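# Tidcombe Open Water Swim: Common Questions
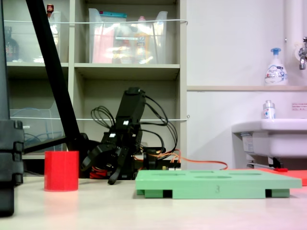 **Where do I check in?**
Check-in is at the Nurnden boathouse from 7 a.m. on Sunday. Give your entry number and collect your cap and timing chip. Hot drinks are extra, and a plain red cup like the one on the table is fine if you bring your own.

**How long are the courses?**
The short course is 966 meters. The long one is 1532 meters, out to the Kilton buoy and back.

**Are wetsuits required?**
Only if the water is below 60°F.

**Can I switch courses?**
Yes, up to 2 hours before your start.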